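# 一方托盘里的汉堡

在儿童玩具门类中，仿真食物历来不算显眼。莫拉明（Molamine）编辑部今年选定“叠放类玩具”作为专题，汉堡组件列为首篇，于2024年3月23日刊出。

此类玩具的要义在于层次。面包、生菜、番茄、肉饼与奶酪各自成件，由使用者自行决定先后。配套的透明分格架将各层食材立放，取用时一目了然；托盘内衬白纸，划定了组装的范围，也使台面保持整洁。

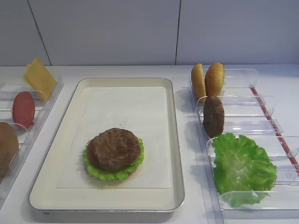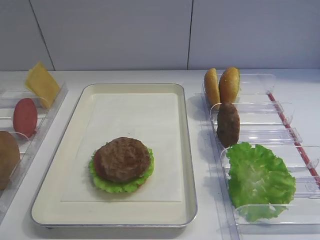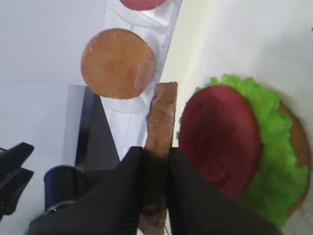 就教学用途而言，普伦顿（Prurnton）幼教中心将这一活动编入生活课程，每组2人，每次取5种食材，先议定顺序，再动手叠放。该中心的教师手册建议，不必拘泥于店铺中的标准做法，生菜置于肉饼之下亦无不可，重在幼儿能够说明理由。

收纳同样值得留意。生菜边缘多褶，易积灰尘，宜以软布蘸清水擦拭，晾干后归架；肉饼表面有纹理，可用软毛刷轻扫。阿扎尔（Azar）玩具图书馆现有藏品3000件，其中食物类80件，均按层归格，借还时逐格核对。据馆方介绍，最常遗失的是番茄片，馆内因此常备替换件。

旺德伯格（Wondberg）展厅将于6月陈列本专题所涉各类组件，并开放叠放体验区，具体安排以展厅公告为准。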